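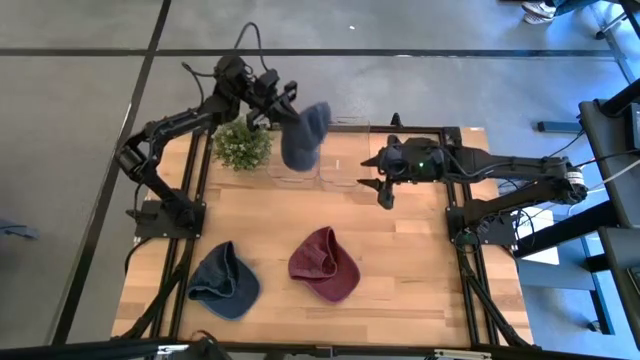
Yulan Bai asked us, after reading the first draft, why a cap that is held firmly should be counted as a failure at all. Our reply is that the grip and the release must be judged separately, and most of the trouble we report in this section belongs to the release.

5.2 Failed releases with soft objects

Figure 4. The two-arm station during the cap task. The left gripper holds a dark blue cap near the back of the table; two more caps lie at the front.

We ran 217 episodes of the cap task on the Kernach station in October. In 9 of them the left gripper opened on command, but the cap did not fall. The fabric was folded between the fingers and one fold stayed caught on a fingertip. The controller reads only the finger opening, so it marked the release as complete and started the next motion with the cap still hanging from the arm.

In 2 of these 9 episodes the result was more serious. The right arm had already received permission to enter the shared area, and it touched the hanging cap. The planner did not know about this contact, because its collision model removes an object at the moment of release. The operator, Weidong Hao, pressed the stop button both times. No part was damaged, but we consider this a safety matter -- the arms were moving at 100 percent of the allowed speed.

We first suspected worn finger pads. Changing them did not remove the fault. Replaying the logs showed that the motor current after opening was normal in all failed episodes, so current alone can not detect a caught cap. We therefore added a short shake after opening, and the object now stays in the collision model until the wrist camera confirms that the fingers are clear. The cost of this wait is discussed in Section 6.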